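4.3 Does the head view earn its place?

Several recent pipelines, Trindow among them, add a head-mounted camera to the hand-held gripper and report better policies for it. We were not convinced that the second view was responsible. In most of these comparisons the head-view runs were also collected later, by people who had more practice, and with a longer calibration step. Any of those could account for a gain of the size reported.

We therefore collected 1189 demonstrations with both devices worn at all times, and trained two policies on exactly the same episodes. One saw the gripper stream only. The other saw both. Training length, action space and augmentation were held fixed, and each policy was run for 200 trials on the Felik arm. Trials were scored by a person who did not know which policy was running.

The difference we found was small, and it did not survive a change of room. In the room used for collection, the two-view policy was ahead on tasks that begin with the object outside the gripper's view. Once the arm was moved to the Zolluseck site, that lead went away, and on two tasks it reversed. We read this as a sign that the head stream teaches the policy something about the room as well as something about the task. We cannot separate the two with the data we have, and we doubt that earlier work could either.

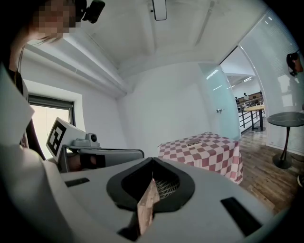 Figure 6. Gripper view during collection, with the operator at the left. The face has been pixelated for release.

Background content is a problem for the gripper stream too, and we do not want to suggest that dropping the head camera solves it. The Uçar filter, which we applied to all episodes, rejects blurred and overexposed images but has no notion of relevance. An image like the one in Figure 6 passes it without trouble. The checkered tablecloth is easy to pick out, and so are the glass door and the doorway beside it, while the item on the cloth is small. A policy trained on many such views can learn where it is from the cloth and the door well before it learns anything about the item.

To test this, we masked everything above table height in 200 held-out episodes and measured the change in predicted actions. The shift was larger than we would like for both policies. Retraining with 10 seeds did not remove it. Until collection is spread over many more rooms, we would treat any claimed benefit from an extra camera with caution, including the modest one reported in this section.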